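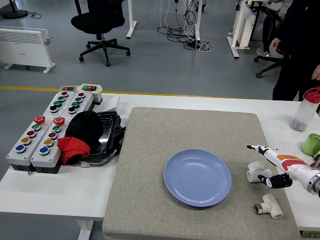 ## 4.2 Surface covering and the placement of loose parts

The benches at the Gikbridge training center are shared between two courses. The plumbing course uses them for fittings, sealing and dry assembly, and the electrical course uses them for control boxes and switchgear. Items from both courses are often left out on the same table between sessions. The center's own guidance, drafted by Natália Peixoto, treats this as acceptable provided that the control equipment is kept to one side and that a soft-covered board is laid down for any work with small or loose parts.

The board was introduced after complaints from instructors about parts rolling on the bare tabletop. Cylindrical fittings were the main concern. A tee fitting has one branch that interrupts its roll, but it can still turn and slide when it is nudged, and a threaded insert can be marked if the fitting drops to the floor. Felt was chosen over rubber for two reasons given in the center's purchasing notes: it could be replaced without discarding the board beneath it, and it did not leave residue on white fittings. The notes also record an objection from Valter Leitão, who preferred rubber for its resistance to solvent and who asked that the question be reopened if adhesives were to be used on the board.

Figure 2 shows a bench of this type with the control boxes on the left part of the table and the gray felt-covered board at right of center. Two white PVC tee fittings are on the felt, one standing and the other on its side, the latter with a metallic threaded insert visible in one opening. A round, light blue plate with a raised rim lies near the center of the board. The plate is empty. In the center's practice, plates of this kind receive parts that have been checked, so that the felt itself holds only parts still to be handled.

Instructors differed on whether the plate was needed at all. Joaquim Garcia held that a second container on a small board took up working space and that checked parts could be returned directly to the storage bin. Deolinda Calado, who teaches the introductory plumbing unit, considered the plate essential with beginners. Her students tended to put a checked fitting back down beside an unchecked one and then lose track of which was which. We did not attempt to settle this disagreement. It is reported here because it affected how the benches were laid out during the study, and because some sessions were run without a plate for that reason.

The outlines of the boards were not marked on the tables, and a board could therefore drift toward the front edge over the course of a session. Students pushed the board back when it got in their way, but they did not do so on a regular basis. Our notes give the position of the board at the start of each session only.

Items kept off the felt raised a separate question. In Figure 2, a clear plastic bottle with a red cap and a loop handle stands on the bare white surface to the right of the board, and a roll of bright green tape stands on end close to it. There is a small amount of gray material in the bottom of the bottle. The guidance asks that bottles be kept off the felt in all cases, whatever they contain — a spill on the tabletop can be wiped up, while a spill on the covering means that the covering must be replaced. No equivalent rule exists for tape. Several instructors allowed it on the board, and others did not, on the grounds that the exposed edge of a roll picks up fibers.

The control boxes were not part of the plumbing exercises, but they did limit the space available for them. Each box stood where the electrical course had left it, and plumbing students were told not to move one without asking. Two of the boxes in Figure 2 carry a red mushroom-style emergency stop button at the top of a column of colored round buttons. Boxes with such buttons were to be left with the button faces clear, and nothing was to be stacked against them. This rule was followed more closely than the rule on bottles, according to the session notes kept by Hnat Ivanyshyn.

Two limits on these observations should be stated. The coverings were new in December, when the study began, and we have no record of how they performed once worn. The center also had only one size of board in use, and a larger board might have reduced the objections to the plate. Section 4.3 takes up the storage bins and the labels used on them.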